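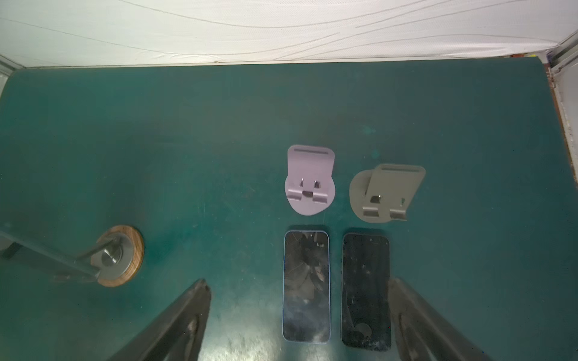
Filed under: Desk and Bench

Foldable phone stands, two colours

10 August 2022

I have been using a foldable stand beside the keyboard since October, and the second one joined it last month. They are the same general design, one pale lavender and one grey-taupe. Both have a rounded base, an upright back panel with a thin slot near the top, and a pair of small tabs at the bottom that hold the phone.

My phone weighs 168 grams without its case. On either stand it sits steadily in portrait. In landscape I lean the back panel a little further, otherwise a firm tap near the top corner rocks the whole thing. The tabs clear my case, but a thicker one from Grestent would not seat properly and I gave up on it.

I set the panel at 61 degrees for video calls, measured with a cheap angle gauge. For reading at the bench, lower is better. The hinge on the lavender one has loosened slightly after ten months of folding. It still holds.

Charging is the weak point. With the phone in portrait the plug fouls the ledge, so I turn the phone sideways or charge it overnight.

Yoga Sembiring asked which colour hides marks better. The taupe, by a small margin. Pale lavender shows pencil dust, and a damp cloth removes it.

Next I will try the Trinden folding keyboard with the taupe stand.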